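뉴스레터 11월호 / 살림 이야기
행주를 삶던 사람이 행주를 안 삶게 되기까지

지난 호에 냄비 탄 자국 이야기를 짧게 썼더니 답장이 꽤 많이 왔어요. 그런데 재미있는 게, 냄비 이야기는 거의 없고 다들 글 끄트머리에 지나가듯 적어 둔 한 줄에 꽂히셨더라고요. "저는 요즘 행주를 안 삶습니다"라는 그 한 줄이요. 어떤 분은 제목에 느낌표만 세 개 찍어서 보내셨어요. 그래서 이번 달은 아예 천 이야기를 하려고 합니다. 행주, 수건, 그리고 집 안에 굴러다니는 온갖 네모난 천들이요.

먼저 고백부터. 저는 십몇 년을 행주 삶는 사람으로 살았어요. 엄마가 그랬고 외할머니가 그랬으니까요. 저녁 설거지가 끝나면 노란 양은 냄비에 물을 붓고 과탄산소다 한 숟갈, 행주 몇 장 넣고 보글보글. 그 냄새를 아시는 분은 아실 거예요. 빨래 냄새도 아니고 음식 냄새도 아닌, 약간 밍밍하고 뜨끈한 냄새. 저는 그 냄새가 나야 하루가 끝난 것 같았어요. 문제는 불 위에 올려놓고 까먹는다는 거죠. 두 번 태워 먹었고, 한 번은 거품이 넘쳐서 가스레인지 밑까지 흘러 들어갔어요. 그거 닦느라 새벽 한 시까지 쪼그려 앉아 있었고요. 그날 밤에 생각했습니다. 행주를 깨끗하게 하려다가 행주 여섯 장을 더 더럽히고 있구나.

그래서 바꾼 방식은 싱거울 정도로 간단해요. 장수를 늘리고, 자주 갈고, 모아서 세탁기에 돌린다. 끝이에요. 하루에 쓰는 행주는 두 장이에요. 아침부터 점심까지 한 장, 저녁에 한 장. 다 쓴 건 헹궈서 꼭 짠 다음 싱크대 옆 걸이에 펴서 널어 두고, 마르면 빨래 바구니로 갑니다. 젖은 채로 바구니에 던지면 안 돼요. 이건 정말 몇 번이나 당했어요. 여름에 하룻밤만 지나도 쉰내가 옆에 있던 티셔츠까지 다 옮아갑니다.

세탁기는 60도로 돌려요. 행주만 따로 돌리기엔 양이 적으니까 수건이랑 같이 넣고요. 수건이랑 행주를 어떻게 같이 빠냐고 하실 분이 계실 텐데(우리 언니가 그래요), 저는 기름기 많은 걸 닦은 행주만 미리 주방세제로 한 번 주물러 두고 나머지는 그냥 같이 돌립니다. 찝찝하신 분은 따로 하세요. 남의 집 세탁기에 뭐라 할 생각은 없습니다. 참, 라벨은 꼭 보셔야 해요. 극세사 중에는 고온에서 망가지는 것들이 있어서 저도 한 묶음을 뻣뻣하게 만들어 버린 적이 있어요.

이제 천 종류 이야기를 해 볼게요. 제가 여태 써 본 건 크게 보면 소창, 면 와플, 극세사, 그리고 낡은 수건 자른 것, 이렇게 네 가지예요. 소창은 처음에 정련이라는 걸 해야 하는데 이게 은근히 귀찮거든요. 풀기를 빼느라 삶고 헹구고 또 삶고. 대신 한번 길이 들면 물을 쭉쭉 먹고 금방 말라요. 장마철에 이만한 게 없습니다. 와플은 예뻐서 샀고, 예뻐서 계속 써요. 다만 김칫국물이 골 사이에 들어가면 잘 안 빠집니다. 극세사는 유리컵하고 수전 닦을 때만 써요. 그리고 낡은 수건 자른 건, 네, 현관이랑 창틀 담당입니다. 한 번 쓰고 버려도 아깝지 않은 게 최고의 장점이고요.

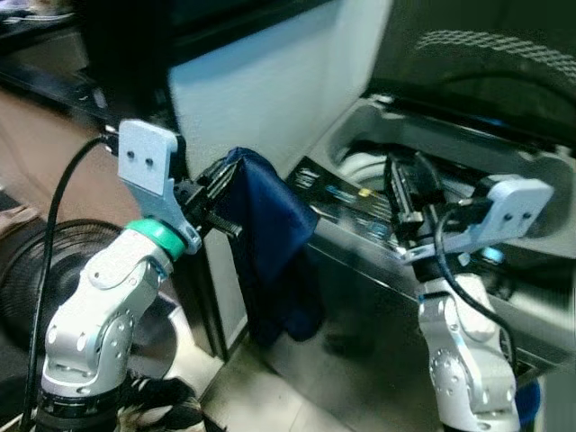 색깔 질문도 많았어요. 흰색이어야 위생적이냐고요. 저는 예전엔 무조건 흰색파였어요. 때가 보여야 빨지, 하는 마음으로요. 그런데 흰 행주는 때가 아닌데도 누렇게 변하잖아요. 멀쩡히 깨끗한데 괜히 미안한 얼굴을 하고 걸려 있는 거예요. 그래서 요즘은 용도별로 색을 나눠 씁니다. 식탁은 밝은 색, 가스레인지 주변은 짙은 색, 바닥은 회색. 이렇게 해 두니까 식구들이 헷갈리질 않아요. 예전에는 바닥 닦은 걸로 식탁을 닦는 사람이 집에 한 명 있었거든요. 누구라고는 안 하겠습니다.

짙은 색은 처음 몇 번은 꼭 따로 빨아 주세요. 물이 빠져요. 저는 진한 색 천을 아이 체육복이랑 같이 돌렸다가 체육복이 오묘한 하늘색이 된 적이 있어요. 아이는 오히려 좋아했지만 학교에서는 혼자 하늘색으로 뛰어다녔겠죠. 새로 산 천은 찬물에 한 시간쯤 담가 보고, 물색이 진하면 한 번 더 담그고, 그다음에 다른 빨래랑 섞습니다.

그리고 섬유유연제요. 이건 좀 길게 쓰고 싶어요. 수건이 물을 튕겨 내는 것 같다, 닦아도 닦아도 물기가 남는다, 이런 답장이 여러 통이었는데 저는 제일 먼저 유연제를 의심합니다. 저도 유연제 향을 정말 좋아했던 사람이라 끊기가 쉽지 않았어요. 처음엔 양만 반으로 줄였고, 그다음엔 수건 돌릴 때만 뺐고, 지금은 겨울 니트 빨 때나 조금 씁니다. 수건은 첫 주엔 좀 까칠했어요. 아이가 수건이 화났다고 하더라고요. 그런데 건조할 때 탁탁 세게 털어 널면 훨씬 나아져요. 널기 전에 한 번, 걷을 때 한 번. 팔은 좀 아프지만 보풀도 같이 떨어지고 좋아요.

건조기 있는 댁은 이 고생을 덜 하실 테고요. 저는 건조기를 들일 자리가 없어서 아직 베란다파입니다. 11월 베란다는 햇빛은 좋은데 해가 너무 짧아요. 아침 여덟 시 전에 널어야 오후 네 시쯤 바짝 마른 걸 걷을 수 있는데, 아홉 시만 넘어가도 저녁에 만져 보면 귀퉁이가 축축해요. 그럴 때는 그냥 방 안으로 들여서 의자 등받이에 걸쳐 놓습니다. 손님 오시면 민망하긴 한데 가습기 대신이라고 우겨요.

자, 이제 비싼 행주 이야기. 올봄에 플렐리아(Flelia)라는 데서 나온 리넨 행주를 샀어요. 두 장 묶음이었는데 가격을 여기 적으면 남편이 읽을까 봐 안 적을래요. 촉감은 진짜 좋아요. 근데 아까워서 못 쓰겠는 거예요! 김칫국물 근처에도 못 가게 하고, 손님 올 때만 꺼내고, 결국 빵 덮는 천이 됐습니다. 그래도 후회는 없어요. 빵 덮을 때마다 기분이 좋거든요. 반대로 디들로우(Didlow) 면 행주는 묶음으로 파는 평범한 물건인데, 이걸 지금까지 제일 많이 썼어요. 모서리 박음질이 조금 삐뚤빼뚤하긴 한데 튼튼해요. 두 집 다 제 돈 주고 산 거고 받은 거 하나도 없습니다. 저한테 뭘 보내 줄 만한 규모의 뉴스레터가 아니에요. 이번 호로 구독자가 593명이 됐거든요. 1000명이 되면 뭐라도 해야지 하고 있는데, 그때 가서 생각할게요.

개는 법도 물어보셨죠. 저는 개는 걸 싫어해요. 널어놓은 빨래 걷는 것까지는 좋은데, 앉아서 개려고 하면 갑자기 세상 모든 일이 급해져요. 그래서 행주는 안 갭니다. 반으로 한 번 접어서 서랍에 세워 꽂아요. 그게 다예요. 수건은 삼등분해서 한 번 접고 돌돌 마는데, 이것도 욕실 선반이 좁아서 어쩔 수 없이 마는 거지 예쁘라고 하는 건 아니에요. 선반이 넓었으면 그냥 쌓아 뒀을 거예요. 인터넷에 보면 호텔처럼 접는 법이 열 가지씩 나오잖아요. 다 따라 해 봤는데 사흘 갑니다.

한 가지 지키는 건, 방금 빤 걸 서랍 뒤쪽에 넣는 거예요. 앞에서 꺼내 쓰고 뒤로 채우고. 이걸 안 하면 맨날 같은 천만 닳아요. 저희 집 서랍 맨 밑바닥에서 결혼할 때 받은 행주가 새것처럼 나왔을 때 깨달았습니다. 옆에 있던 동기들은 벌써 창틀을 거쳐 쓰레기통으로 갔는데 혼자 멀쩡하더라고요.

그럼 언제 버리느냐. 이게 제일 어려운 질문이에요. 저는 세 번 빨아도 냄새가 남으면 보냅니다. 구멍은 괜찮아요. 구멍 난 행주도 잘 닦여요. 가장자리가 풀려서 실이 줄줄 나오는 건 세탁기 안에서 다른 빨래를 감아 버리니까 가위로 정리하거나, 귀찮으면 그 자리에서 걸레로 강등시킵니다. 수건은 얼굴을 닦았을 때 따가우면 발수건으로 내려가고, 발수건에서 따가우면 네 조각으로 잘라서 창틀용 통에 들어가요. 우리 집 천들은 다 이 길을 갑니다. 플렐리아만 빼고요.

아, 얼룩 이야기를 빼먹을 뻔했네요. 커피는 바로 찬물. 카레는 햇빛에 널어 두면 희한하게 옅어져요(완전히 사라지진 않고요). 고추기름은 주방세제를 원액으로 묻혀서 십 분 두었다가 따뜻한 물에 비벼요. 핏자국은 절대 뜨거운 물 쓰지 마시고 찬물로요. 저는 베이킹소다와 식초를 섞어서 부글부글하는 걸 한동안 열심히 했는데, 보는 재미 말고는 딱히 모르겠어서 그만뒀어요. 그리고 락스는 다른 세제랑 절대 섞지 마세요. 식초하고도요. 이건 진지하게 드리는 말씀이에요. 저는 락스를 쓸 때는 창문부터 열고, 물에만 타서 씁니다.

답장 중에 하나만 소개할게요. 이름은 빼 달라고 하셔서 뺐어요. "친정어머니 댁을 정리하다가 싱크대 서랍에서 행주를 한가득 찾았는데 한 장도 못 버리고 다 가져왔어요. 수가 놓인 것도 있고 은행에서 준 것도 있어요. 삶아야 할까요?" 이런 내용이었어요. 저는 삶으시라고 답장을 드렸어요. 안 삶는다고 한 호 내내 떠들어 놓고 좀 그렇지만, 그건 삶으셔도 될 것 같았어요. 다만 수놓은 건 색실이 빠질 수 있으니까 미지근한 물에 살살 손빨래해 보시라고 했고요. 다음에 또 소식 주시면 좋겠어요.

다음 달은 원래 김치냉장고 청소를 쓰려고 했는데, 도마 이야기가 먼저일지도 모르겠어요. 나무 도마에 기름을 먹여야 하느냐 마느냐로 요즘 언니랑 싸우고 있거든요. 의견 있으신 분은 이 메일에 그대로 답장 주시면 됩니다. 사진 보내 주셔도 좋고요. 갈라진 도마 사진 특히 환영해요.

그리고 지난 호에서 과탄산소다를 과탄산칼륨이라고 잘못 적은 것, 알려 주신 분들 고맙습니다. 홈페이지에 있는 글은 고쳐 두었어요.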